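Gripper budgeting (Sustden)

Gripper budgeting at the Sustden workshop covers the purchase and upkeep of two-finger grippers and their benches. The plan is drawn up each March. Budirmont supplies the grippers and Pallska the tables.

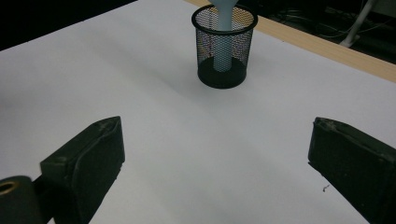

Finger pads are listed as a running cost, apart from the gripper itself. A pair from Budirmont costs £114, and a pair from Yordanov £132. The plan allows 2 spare pairs per bench. Cables and stands are bought from a separate fund of nearly £188.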